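Chore Automation Working Group, minutes, 15th March
Small meeting room, Bratton building. Trinity Ostrowski chairing and taking notes, so apologies for gaps.

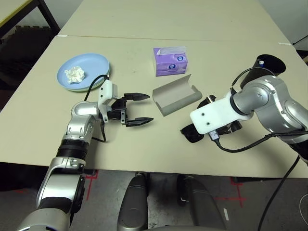 1. Last time's minutes
Approved, one fix. The January minutes said "dishes solved". Should read "dishes discussed". Changed.

2. Table clearing
Long item. Question from the Ulis people was plain: can a two-arm setup clear a table after lunch yet, without a person standing by. Short answer from the bench team, no. Longer answer, parts of it.

Current table set is plates, a tissue box, a crumpled tissue and a gray card tray. Plates are one on top of the other, blue over a greenish one, used tissue on the left side of the blue one. Tray in the middle between the two grippers. Agreed this is closer to a real lunch table than the block sets we used before, keep it.

Bench team went through what's hard:
- Wadded tissue. No fixed shape, no good edge to grab. Fingers close fine but grip point is different each time. Squashing it is OK, it's trash.
- Stacked plates. Thin rim, two rims close together. Do we lift both or just the top one? Nobody had written this down. Decision: both together if going to the sink, top only if told to.
- Card tray. Folds if you squeeze the sides. Needs both arms or a very light touch.
- Tissue box. Is NOT trash. System has to leave it or move it to the side, and not pull the tissue out of the top while doing so. Ulis asked why this matters, answer was that a cleaner who threw out the tissue box would hear about it.

Some back and forth on whether picking up is even the main problem. View from the vision side is that deciding what stays and what goes is harder than the grip. Bench team dissagreed. Left there.

3. Numbers
300 attempts on the full table clear since January. 43 finished with no human help. Single item pickups much better but not logged the same way, so no figure goes in the minutes. Trinity wants both in one sheet before anyone quotes either of them outside.

Target for next round is 1,000 attempts, same objects, positions shuffled. Question whether to swap in new plates halfway. Yes, but log it.

Time per table also raised. A person does it in well under 30 seconds. We are nowhere near. Not a goal for this round, do not tune for speed.

4. Shop floor
Schumacher packing line visit written up, copy in the shared folder. Their folding station uses card blanks not far off our tray, which is why they care. They would take a machine that only opens and sets trays if it could run a shift without stopping. They don't need it to be clever. They do need it to notice a bad fold and put it aside.

Feeling in the room that this is nearer than the kitchen work. Same part all day, same light, same height. Counter point, at home a dropped tray is nothing and on the line it holds up everyone behind it.

Dradano offered to lend softer finger pads for the tray trials. Accepted. Ask for two sets, they wear.

5. Bench housekeeping
- White tape at the seam between the two table sections stays where it is, positions are measured off it. Please dont peel it.
- Red floor tape same, leave alone.
- Cables on the right arm. Some hang past the table edge to the floor. Clip up before the long runs start.
- Used tissue goes back wadded, not flat. New one when it starts to shred.

6. What do we tell people
Ulis needs one line for their newsletter. Three drafts read out, all too rosy. Settled on: "Can pick up most things on a lunch table one at a time, can't yet be left alone with the table." Vision side wanted "yet" taken out. Stays in.

7. Actions
Trinity: merge the two logs, send Schumacher write-up round again (link was broken)
Bench team: cable clips, start shuffled runs, log plate swap
Vision side: one page on stay/go rules, tissue box first
Dradano: finger pads, two sets
Ulis: newsletter line as agreed, no edits without asking

8. AOB
Laundry folding asked about again. Not this quarter.
Room is needed back by the next group so stopped here, item on wiping down the table carried over to next meeting.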